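Kotari Round Table and Seating Set: Data Card

Version 2
Maintained by: Laltham Workplace Furniture Register
Contact: Tadeo Valdebenito, Register Coordinator
Last reviewed: May

Summary

This card accompanies the Kotari entry in the Laltham furniture register. It covers round meeting tables with a light wood-grain top, together with the office chairs normally kept near them. It is intended for staff who set up, rearrange or clear shared work areas, and for anyone who uses the register to plan a room.

The entry holds 57 records. Each record corresponds to one item of furniture and is kept for as long as the item remains in service. Records for items that have been sold or scrapped are moved to the Stevik archive list and are not counted in the total.

Scope

Included: round tables, high-back office chairs, and stacking chairs used at the tables.

Not included: desks, storage units, light fittings, and anything fixed to a wall or ceiling. Fixed items are recorded in the Karam building file, which has its own numbering and its own coordinator.

Record fields

item_id: a whole number, assigned once and never reused
category: table, office chair or stacking chair
finish: the colour and general appearance of the main surface
room: the room code in use on the day of entry
condition: good, fair, or needs repair
notes: free text, optional

Condition is judged by eye. For tables, the assessor looks at the top first, then the rim, then the underside. Staff are asked to run a hand around the full edge of a round top, as chips and lifted edging are easier to feel than to see on a pale finish.

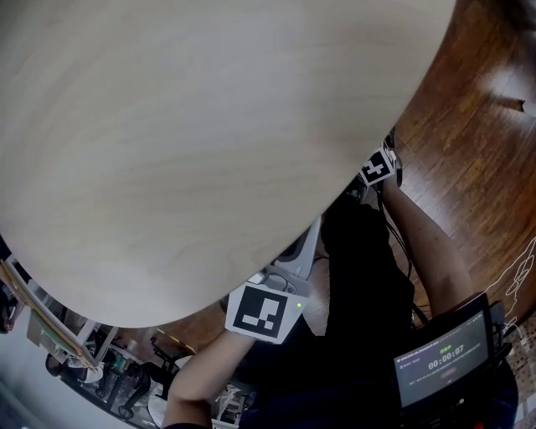

Where an edge is found to be damaged, the condition is set to "needs repair" and the place is marked with a strip of low-tack tape. A round top has no corner to measure from, so the note should give the position of the damage in relation to the nearest leg. Notes such as "left side" have caused confusion in the past and will be returned to the person who wrote them.

Finish values

Earlier versions of the register allowed any wording in the finish field, and the same table could be entered as beige, cream, blond or natural. Version 2 uses a short fixed list. "Light wood" is the correct value for all pale tops with visible grain, whether or not the material underneath is known. The material itself is recorded only when a supplier document confirms it.

Of the current records, 42 have been converted to the fixed list. The remainder keep their original wording until the next review of the room concerned.

Placement

Round tables should stand far enough from the wall for a chair to be pulled out and occupied. A high-back office chair needs more clearance than a stacking chair, particularly if it has armrests, which may not pass under the tabletop. Where a room is needed for other work, chairs may be parked against the wall behind the table - this is treated as normal use and does not require a change to the record.

Tables are to be lifted by two people and should not be dragged, especially on wood floors. Please check the underside for loose fasteners before lifting.

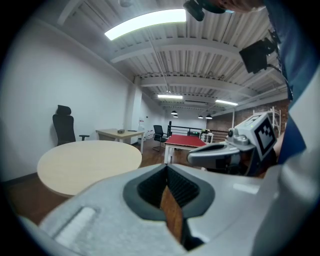

Figure 2. Round light-wood table with a black high-back office chair against the white wall behind it.

Updating a record

Corrections may be made by any registered user. Enter the item_id, change only the field that is wrong, and add your initials in the notes. Changes to category must be approved by the coordinator. Submissions received by noon on Monday are normally processed within 7 days.

Known limitations

Room codes were revised after the first release, and 2 records still carry a code from the old floor plan. Chairs are moved between rooms more often than tables are, so the room field for chairs should be treated as a guide only. Colour terms were assigned under ordinary indoor lighting and have not been matched to a manufacturer's chart.

Terms of use

The register may be copied for internal planning at Laltham sites. Please cite it as "Kotari Round Table and Seating Set, Version 2". Requests for use outside the organisation should be sent in writing to Tadeo Valdebenito.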